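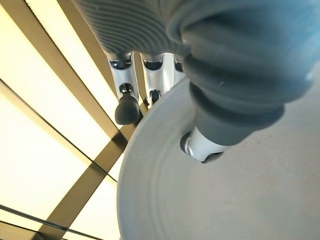

Notebook, March. Skernex family papers, transcription and cataloguing.

Started 9.10. Carried on with the second letter book, the one with the split spine. Got from folio 30 to folio 63 before lunch. The hand changes at folio 41, where the clerk seems to have been replaced by one of the sons. His capital S and L are nearly the same, so I have gone back over the earlier index cards and put a query against every "Sarney/Larney" until we find a signed example.

The founding story in the printed family history still does not hold up. It has the elder Skernex arriving with nothing and building the Barkenley mill from his own savings. The letter book has him asking for repayment terms on a loan within months of landing, and the lender is the Fankhauser house. Six letters to them so far, all on the same debt. The sum is given as 3466 dollars in two of them. In a third it is written in words and the last part is under a stain. Try the raking lamp again before asking for anything more elaborate.
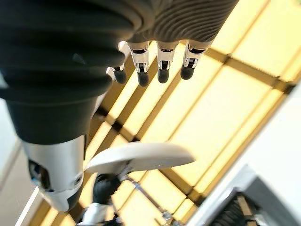 The mill lease is the other thing to sort out. The county copy names only the father. The draft pinned into the letter book names father and eldest son as equal partners, with the son's name struck through in a different ink. I have transcribed the deletion in square brackets as usual and left the date blank. Please don't fill it in from the printed history, which took its date from the gravestone.

Workers' settlement: the rent list at the back of the book gives house numbers but no street. House 12 appears twice with different tenants. Could be a copying slip, could be two families sharing. Check against the store ledger, where the same tenants ought to turn up buying flour.

Stopped at 12.45.

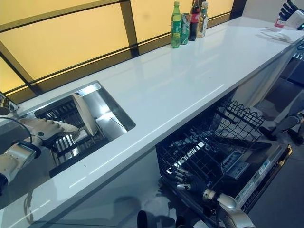 The long white counter, with the drinks near the back.

Afternoon on the loose receipts in box 4. Most are for powder, rope and mule feed. Flattened the worst ones under blotting paper and left the weights on. Two have old adhesive tape across the writing and I have not touched those.

Zaketti database: it will not accept a date with only a year and a season, so "spring" entries are going in as the bare year with a note in the remarks field. Anyone entering records should do the same or the sort order goes wrong.

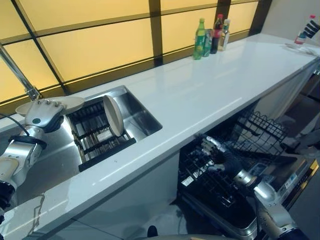 One receipt mentions a "Mrs S." paying wages in her husband's absence. If that is the elder Mrs Skernex, she was running the yard while he was down the coast, and the printed history leaves that out altogether. Cross-reference to folio 58, where he tells the foreman to "apply to the house" for money.

To do next:
Store ledger, flour accounts, against the rent list
Signed example for the S/L problem
Raking lamp on the stained sum
Ask Barkenley parish for the burial register, second volume

Boxes 4 and 5 back on the shelf at 4.50. Letter book left in its cradle.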